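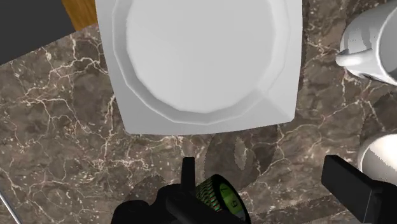 2021-08-28

Plates again. I have now spent more of this winter with a simulated kitchen than with my own, and the simulated one is cleaner.

Reda wants 200 good demonstrations for the tableware set before we send the first batch to the people at Atby, and I had 25 by lunch. The rest of the morning went on the controller, which drifts left if you breathe near it. I recalibrated, drove it over the countertop, watched it drift left, and recalibrated. Siham Ramadan said to unplug it and plug it back in. I told her I had a degree. Then I unplugged it and plugged it back in, and we haven't discussed it since.

The countertop is brown marble this week. The scene generator picks the finishes, and its taste runs to a dentist's foyer in 1994. All those white veins are lovely until you're trying to judge where the gripper's shadow ends and the stone begins, and the shadow has edges like a staircase anyway. I asked whether we could turn the shadow quality up. We can, at the cost of five frames a second, so we won't.

The square plate is my least favourite object in the library. Big flat rim, round well in the middle that somebody modelled with too few sides, and it sits so low that coming in from straight above gets you nowhere. You have to sneak up on the rim at an angle. I did it properly five times in a row after lunch and felt like a surgeon, then clipped the mug on the sixth and had to bin the run. Reda's rule is that anything touching a bystander object gets thrown out. I argued that a model which never sees a mug get bumped will have no idea what to do when it bumps one. He said to write it up. I have been told to write things up since July and the pile is getting its own postcode.

Filali, our labelling tool, crashed twice. It lost my notes both times but kept the one where I'd typed "bad plate" and nothing else, so that's what posterity gets.

Nice moment late in the arvo: the policy trained on last week's data had a go at the same counter, and it approached the rim with my exact little wobble to the right, the one I do to fight the drift. All that compute at Stesthorpe and it has learned to compensate for a dodgy joystick. Siham laughed so hard she had to go and stand in the corridor.

Bowls tomorrow. Ordered Thai, ate it out of the container. Couldn't face a plate.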